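# Measure the box before you sort the toys

Most advice on tidying a child's room starts with categories: soft toys here, blocks there, paper somewhere else. I think this is the wrong first step. Categories can be changed in a minute. The volume of a container can't be changed at all, and it decides whether the lid closes in February the way it did on the first day.

Ita Flanagan and I have disagreed on this for a long time. Her position is that a sorted pile tells you what container to buy. Mine is that a pile of plush has no fixed size. A stuffed bear compresses under load and recovers when the load comes off, so a pile measured on the floor gives one figure and the same pile in a box gives another. In my own trial, 48 liters of soft toys went into a 32-liter bin with hand pressure only. The bin closed. Nothing at the bottom was taken out again until the bin was emptied.

A usable container for plush should therefore be open at the top and shallow enough that every item can be reached without lifting more than one other. Fabric over a stiff wall is adequate. Small lidded cans are suited to clips, erasers and pencil shavings, and should be kept for those.
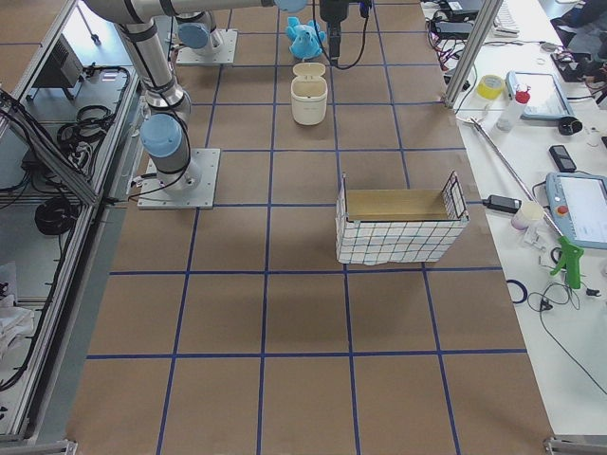 Blue plush, small lidded container, open box with a grid-pattern fabric outside.

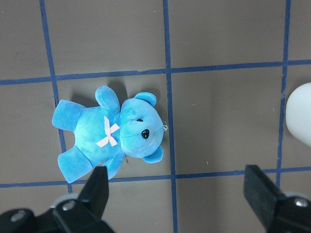
The blue bear on its back, with the ribbon bow at the neck.

Ribbons and ears deserve a separate remark. A bow tied at the neck flattens permanently if it is stored under weight, and a bear with a large head should go in head up, on one layer. I allow a clearance of 2 centimeters above the tallest item. Senyo Agbenyega considers this wasteful and stacks two deep. His bows are flat.

Tape on the work surface is the other habit I would defend. A grid of masking tape costs little, comes up cleanly from paper, and gives each item a place to wait while the box is being filled. Cells should be larger than the largest toy. Ita uses 5-inch cells and ends up with arms and legs over the lines, at which point the grid has stopped separating anything.

Sort afterward, by all means. The labels can go on last.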